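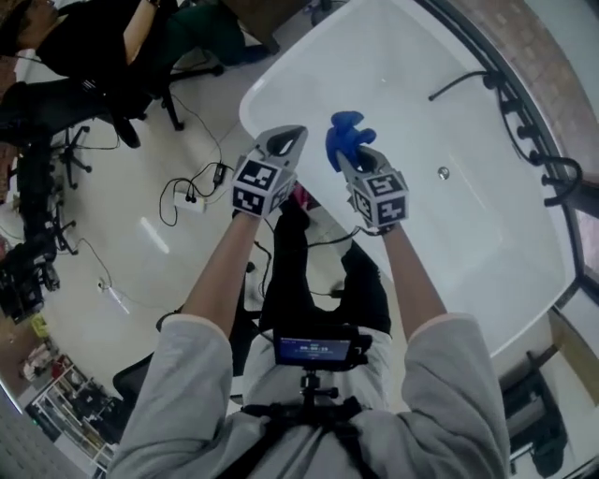 Last updated: 26 January 2025

Price cut or wait? Listing in Grimmont

tallgrass_k
We listed our three bedroom in Grimmont in the fall and it has been on the market 166 days. Two offers so far, both low. One fell through at inspection over the sewer line, which we have now fixed. Our agent wants to drop the price before spring. My wife wants to pull it and relist in May. What are other people seeing?

portolan
Which side of the highway? The north side is moving. I sold on Zanside Road last year and had a contract in 29 days, but that was a small house with a new roof and we priced it under the one next door.

tallgrass_k
South side, near the water tower. The closest comps are all bigger lots.

mudroom
Then the lot is your problem and you can't fix that. Cut the price now. Every buyer's agent can see how long it has been sitting.

portolan
I don't agree. January is slow every year. If he cuts now he gives money away to the few people looking, and he may have to cut again in spring anyway. Pull it, let it rest, put it back when the yard is green.

mudroom
Pulling it doesn't reset anything. The old listing still shows up in the history. Buyers look it up, I know I did.

quarter_acre
Depends on the listing service. Ours starts the day count over if the house is off long enough, but the price history stays. Ask your agent what the rule is there. Also read your listing agreement before you pull it. Ours ran six months and we could not sign with anyone else until it was up.

tallgrass_k
Agreement has two weeks left. I had not thought about that.

quarter_acre
Then you have a decision to make about the agent too. How many showings have you had?

tallgrass_k
34 total. Most of them in the first month. Only 2 since the holidays.

mudroom
34 showings and two low offers is the market telling you the price. I don't see what May changes.

portolan
The sewer line changed. Those people saw a house with a bad line. Put the repair receipt and the warranty in the listing and see what happens before you touch the price.

hollis_st
We used Etum Realty on the south side and they had us offer a credit toward closing costs instead of a cut. Came out cheaper for us. Your agent may not like it but it is worth asking.

tallgrass_k
Thanks. I'm going to ask about the credit and get the sewer repair added to the listing this week. If there is no offer when the agreement ends we will take it down and talk to someone else.

mudroom
Fair enough. I'd still cut it.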